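Savstead Home Water Reserve — Owner's Guide

Section 4: Filling, Treating and Rotating Your Stored Water

Read this section before you fill anything. If you have already filled something, read it anyway and keep a siphon handy.

4.1 Before you start

A full Savstead tank is very heavy and has no interest in being moved. Pick its permanent home first. The floor should be level, and it should be a floor you trust. Second stories, decks and the loft your brother-in-law built are out.

You will need:

The tank, with both caps and the spare gasket
The drinking-water hose from the kit (the white one)
A bottle of plain, unscented household bleach, bought recently
A clean measuring spoon that you are willing to retire from baking
A permanent marker
An adult with some patience

Caution: Do not use a garden hose. Garden hoses make water taste like garden hose, and many of them are not made for drinking water in the first place.

Caution: Scented, splashless and "color-safe" bleaches are not for drinking water. If the label promises mountain freshness, leave it in the laundry room.

4.2 Choosing the spot

1. Keep the tank out of direct sun. Light encourages algae, and algae needs very little encouragement.

2. Keep it away from gasoline, paint, pesticides and anything else with a strong smell. Vapors can work their way through plastic over time.

3. Leave enough room to reach the lower tap with a jug in your hand. Test this now, with the tank empty, using the jug you really own.

4. In places that freeze, use an indoor room. A tank that freezes solid is a sculpture, and the warranty does not cover sculptures.

Note: Bare concrete is acceptable if you put boards or the Savstead base mat under the tank. Owners argue about this at length on the Tidside message board. The mat is cheaper than the argument.

4.3 Cleaning the tank

New tanks are rinsed at the plant, then shipped across the country in a truck. Clean yours.

1. Put in a few gallons of tap water and a squirt of dish soap. Close both caps.

2. Rock the tank back and forth until every inside surface has been wet. Get help with this. It looks easy.

3. Drain through the lower tap so that the tap gets cleaned as well.

4. Rinse until there are no suds. Then rinse once more for the suds you didn't see.

5. Sanitize with a mixture of one teaspoon of bleach to each quart of water. Wet all inside surfaces, wait at least 30 seconds, and drain.

6. Leave the caps off and let the tank air out. Keep the dog away from it.

Caution: Never mix bleach with ammonia, vinegar or any other cleaner. The fumes can kill you, which defeats the purpose of an emergency water supply.

4.4 Filling

1. Run the faucet for a minute before you connect the hose.

2. Attach the white hose and fill slowly. Stay in the room. Every flooded basement in our customer files began with the owner going upstairs to check on something.

3. Stop about an inch below the neck.

4. If your water comes from a treated city supply, it generally needs nothing added. If it comes from a well, have it tested first and follow the advice you get with the results.

5. Fit the gasket with the ridged side down. Tighten the cap by hand. The Dravik cap wrench is for opening, and anyone who uses it for closing will need a second Dravik cap wrench.

6. Write the month on the side with the marker. "August" will do, along with the year. "Recently" will not.

4.5 Checks and rotation

Look the tank over every 3 months. You are checking for drips at the tap, bulging, and boxes that have been stacked on top by people who live with you.

Replace the water every six months. Old water can go to the lawn or the toilet tank. A Friday evening works well for this, if your Fridays are like ours.

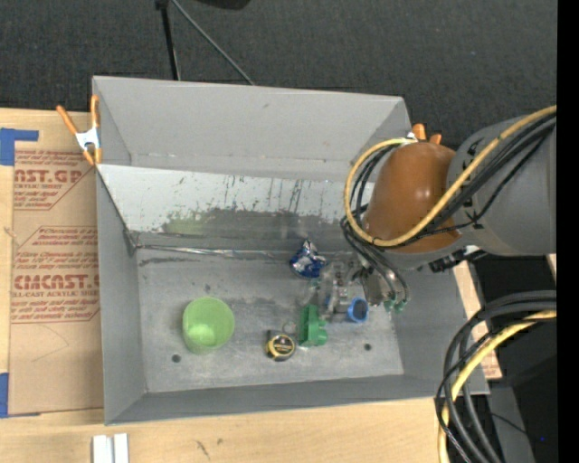 Gray bin on a wooden tabletop.

1. Open the top cap first, then the lower tap. In the other order, it gurgles and sulks.

2. Drain completely and look inside with a flashlight. Slime, specks or a smell means going back to 4.3.

3. Check the gasket for cracks. Replace it if you have to think about it.

4. Refill as described in 4.4, cross out the old month and write the new one.

Note: Stored water tastes flat. Pour it back and forth between two clean containers a few times and it will improve. Yimyam drink powder also helps, and children will request it long after the emergency is over.

4.6 How much is enough

The usual starting point is one gallon per person per day, for drinking and a modest amount of washing. Plan for more in hot weather, and for anyone who is pregnant, nursing or ill. Pets count. So do the neighbors who laughed at the tank.

Product lead Sơn Ung keeps 40 gallons at home for a household of 3 and considers this moderate. His household has asked for its closet back.

4.7 If something goes wrong

Tap drips: Remove it, wrap the threads with plumber's tape and refit.

Water is cloudy: Do not drink it. Drain, clean and refill.

Cap will not open: Turn it the other way. If that fails, use the wrench.

Tank has moved: Call us. We would like to hear how.

Section 5 covers the hand pump.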